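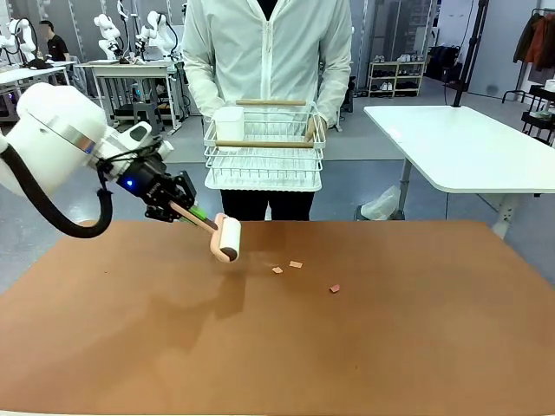 My grandmother kept a clothes brush on a nail by the front door, and no one left her house without being turned around by the shoulders and brushed from collar to hem. It didn't matter if you were going to church or to the corner for eggs. She had raised five children on a seamstress's pay and she held that a person could be poor and tired and late, but there was no call to be linty. I thought of her often this July, while I was going around asking people in our part of town how they look after what they wear.

I started with Jacinto Ventura, because everyone starts with Jacinto. His alterations shop, Barajas, has the name of the man he bought it from, and he has never seen a reason to change the sign. He is 75 and still opens up himself, at an hour when the bakery next door is only just putting out its trays. When I came in he was letting down the hem on a choir robe, and he went right on doing it for the whole of our talk, which took most of a morning and two cups of very strong coffee.

"People bring me a coat and say it's worn out," he told me. "I say, when did you last brush it? They look at me like I asked when they last brushed the car."

He showed me what he meant on a navy overcoat somebody had left for new buttons. Down the nap first, in short strokes, then under the collar, then inside the pockets, which he turned out like the ears of a patient dog. A surprising amount of gray fluff came away (he was delighted with it, he held it up to the window!), and the coat looked years younger. He charges nothing for this. He says he can't sew on a dirty coat anyway.

Dwynwen Gittins has a different sort of trade altogether. She looks after the costumes for the Darnum Players, who have been putting on two shows a year for 48 years and have, I believe, thrown away nothing in all that time. The wardrobe is up a flight of stairs behind the stage, and it smells of cedar and face powder. There are cloaks up there that have been worn by three generations of villains. Dwynwen mends them in the summer with the windows open and the radio on, and she has strong feelings about velvet.

"Hang it in the bathroom while you shower," she said. "Don't you ever put an iron near it." She wrote this down for me on the back of an old program, underlined, in case I should forget between her door and my car.

Sleeves are what wear out first, she says, and I've come to believe her, having gone home and inspected every one of my own. Elbows go thin, hems fray, and the cuff gets it worst of all. It rubs on desks and steering wheels and goes into the dishwater with you. A white sleeve with an elasticated cuff, all those fine little pleats gathered in at the wrist, has its own particular trouble, in that the grime settles down into the folds and stays there. Dwynwen stretches the cuff over a jar, so the pleats open up, and goes around it with a soft toothbrush and a bit of dish soap. Then she lets it dry right there on the jar. I tried it on a blouse I'd all but given up on, and I'm wearing that blouse as I write this.

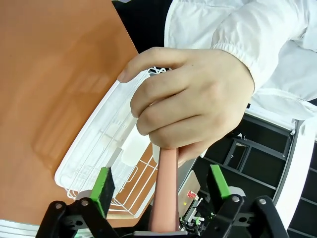
Wool was the subject I knew least about, and for that everyone sent me out to Hokilby to see Tiburcio Villalobos. He drove a delivery truck for 40 years and learned to darn in the cab, waiting to be unloaded. Now he teaches it in the back room of the library, and the class is so popular that people bring folding chairs from home. I had expected a quiet evening. It was as noisy as a wedding. A pink piece like the one in that hand, smooth and a little tapered, would have met with his approval, as he likes anything you can get your whole fist around, and his own darning mushroom has been sanded down to suit his grip. He put it in a sock of mine and had me weaving over and under before I'd got my jacket off.

My darn was lumpy. Tiburcio said the first one always is, and that I should wear it on the left foot, where it would have more sympathy. I don't know what he meant by that but I've done as I was told.

On my way home I stopped at Jacinto's and bought a clothes brush, horsehair, with a loop of cord on the end. It took me a good while to find the right nail.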